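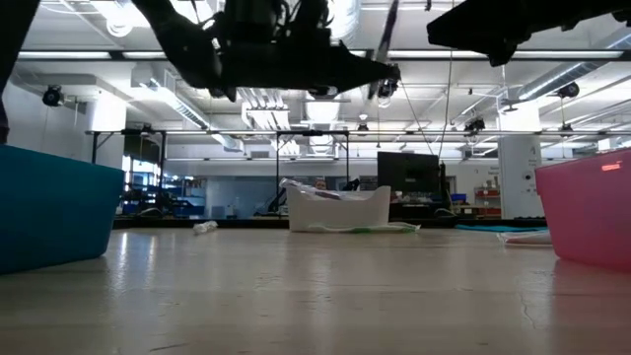
Wrapped toothbrush sort, both arms, 08/07/2023

Goal for the session: more examples of the color sort with the new film wrappers. Same table, same three bins (teal, white, pink), same start pose for both arms. Brushes are from the Daltberg box, all individually wrapped. We ran out of the bare ones in April and I don't want to go back to them. The Netton people only care about wrapped stock.

Total in the set before starting was 2,642 episodes. I am not adding today's to that number until the labels are checked.

Instruction text used: "put the green toothbrushes in the pink bin, put the purple toothbrushes in the white bin." No instruction for the other colors. The operator leaves them alone unless one is on top of a target, then moves it aside and lets go of it on the table. I went back and forth on whether to allow moving it into the teal bin. Decided no, the label gets muddy.

Setup notes
Homed both arms, then checked gripper force. Left was fine. Right was closing too hard, and with the thick film it squeezes the package so that it shoots out sideways when it slips. Turned it down two steps and saved that as the default on this station. If you run the blister packs here, turn it back up first.

Low camera exposure is locked. It was on auto last time and drifted whenever an arm passed under the ceiling lights. Please leave it locked even if the preview looks a bit bright. Reflections off the table and the wrappers are fine, the model has to live with them anyway.

Scatter
For the first block I tipped the brushes out and did not straighten anything. Film overlaps film, some are pointing away from the operator, a few are hard up against a bin. The rule is no fixing by hand after the tip unless one lands on the floor. 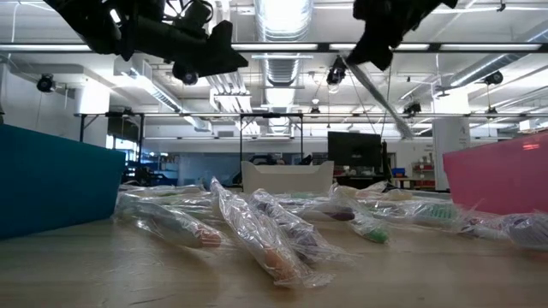

Wondimu Gebretsadik wrote in the margin that the scatter is good but we should tag the hard layouts when we make them. His point was that when the policy fails on overlapping film we have no quick way to pull the matching episodes, and going through by eye took him most of an afternoon on the last set. He also wants the tag set before recording, so the operator's result doesn't influence it.

Agreed. Added a field "overlap" with values none / some / heavy. Set it after the tip and before pressing record. Old episodes stay blank for now.

Problems
Picking by the end of the wrapper works for the operator and will teach a bad habit. The brush swings, and the release over the bin is late. Asked everyone to grab the handle through the film, even when the loose end is easier to reach. Episodes with an end grab get marked "usable, low" and kept out of the main training split.

Static. Film sticks to the finger pads and the brush doesn't drop when the gripper opens. Operators have been shaking the arm to get it off. A short wiggle is fine and I'd like some of those in the data. Long shaking is not, stop and discard. Wiping the pads between blocks helps for a while.

Handover between arms: not needed for this task. If a green brush is on the far left, the left arm moves it to the middle, sets it down, and the right arm takes it from there. Don't pass in the air. We tried it and got two collisions, nothing broken. 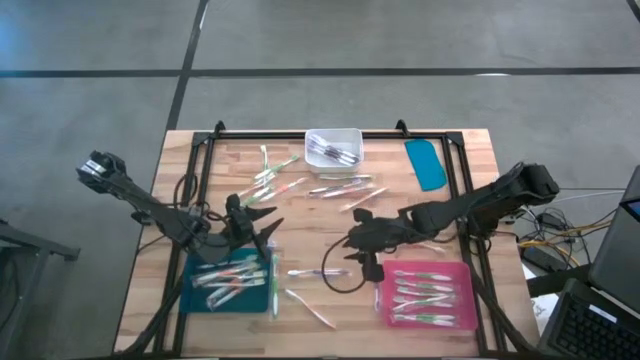

Color sort. Green in the pink tray, purple in the white bin, mixed pile in the teal tray.

Pale purple and pale pink are going to be an argument. Under these lights the pale ones look close to each other in the low camera view. For labeling: go by the color code on the Daltberg sheet, and pale purple counts as purple. Pink is never a target.

Upload to Garg is slow again. Left it going with the checksum on. Don't delete the local copy until the Wavedbridge side confirms.

To do
- write the overlap tag into the operator sheet
- spare finger pads, the right set is worn
- second labeler for the pale colors
- two operators per block next time, swap at the halfway point
- ask Netton if they want the bins moved around or always in the same places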